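Hand gripper jaws not closing evenly, dropped a frame, pad coming away

Posted in Grippers and Arms, Friday, June 4, 2021

Maribel Betancur

Hi all, bit of a rush as I need this going again by tonight. Hand-held gripper, green printed fingers, we use it to record picks for the arm to copy. Been fine since December. This week it started missing. Jaws close but one side gets there first, shoves the thing sideways, then it slips out. Did 47 picks this morning and lost 3, one of them a picture frame with the pane in it. Dropped from low down, no breakage, but I don't want glass on the floor next time.

Done so far: wiped the pads, checked the trigger cable, restarted the logger (no errors in the log). No spare fingers here, the Ostthorpe lot have the only other set. 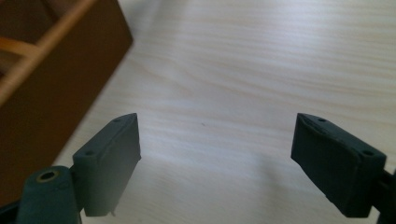
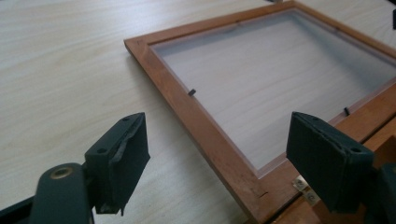
Jaws open in both. Second one is with the picture frame, look at the edge of the left pad.

Is it the pads or the linkage? And is it safe to carry on with light stuff in the meantime?

Jhonatan Chávez

Pads first. On your second photo the covering on the left finger is partly peeling at the edge. Once it lifts it can fold under when you close, so that side is thicker and touches early. Would fit what you're seeing.

Peel the lot off, both fingers, not just the bad one. Clean the plastic with alcohol, let it dry properly, fresh grip tape, press it down and leave it overnight if you can. I know you said tonight. Sorry.

Then check the linkage. Fingers off the work, wiggle each one by hand. If one rocks more than the other look at the joint with the brass coloured ring in it, the hole in the plastic round it can wear. Ours at Nendmont went at 118 hours and it was definately the joint, new tape made no differnce.

Also in the first photo there's a little burr sticking out at the bottom of the left finger. Probably just from the print but file it off if it's anywhere near rubbing.

Safety: no glass till it's sorted. Soft or light stuff ok, over a tray. And bin this morning's misses before the arm trains on them.

purves_44

had the same, superglued the pad down and its been ok. tighten the screws as well

Jhonatan Chávez

Wouldn't use superglue, goes brittle and you'll be chipping it off later.

Maribel Betancur

Thanks both. Tape off now, left one came away in one pull so hardly stuck at all. Right finger rocks a bit more than left though?? Will ring Ostthorpe about the spare set. No frames till then.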